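Pusher rod height drifts after the board is taken off

Posted 2020-06-25 in Setup and Maintenance
Viewed 1259 times

Prendon

We have a small tabletop arm that pushes blocks around on a wooden board. The board is screwed down to a pegboard table and the arm has a plain round rod clamped on the end, pointing straight down. Whenever I take the board off for cleaning and put it back, the rod height is wrong. At the left side it clears the wood fine, at the right side it rubs. The gap at the center is set to 3 mm. I have re-taught the center point over and over. Is there a better way to set this up, or do I need a new bracket?

Flaker

Don't buy a bracket yet. If the center is right and one side rubs, the board is not flat or not parallel to the arm base. Teaching one point won't fix that.

Take the blocks off, back out the screws and wipe under the board. A chip of wood under one corner is enough. Put the screws back finger tight, then go corner to corner a little at a time. Don't crank them down or the board will bow.

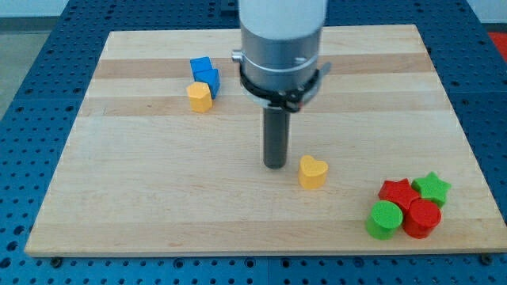 Then run the arm at slow speed to a spot near each corner and check the gap with a feeler gauge. Write the numbers down. If the corners agree within half a millimeter you can leave it alone. If they don't, shim the low corner, or teach three corners as a plane if your controller lets you.

Do the rod last. Loosen the clamp, set the rod on a 3 mm spacer at the center, tighten, and check again with the spacer out. Mine always creeps up a hair when the clamp closes.

Swati

Could be the rod slipping too. Ours did that. Put a paint pen line across the rod and the clamp and look at it after a day of running.

Prendon

Cleaned under it and found grit at the back right corner. Corners now agree. I put the paint line on as well. Thanks both.

Brarholm

same problem here but mine is a glass top, does the shim thing still work

2 people found this thread helpful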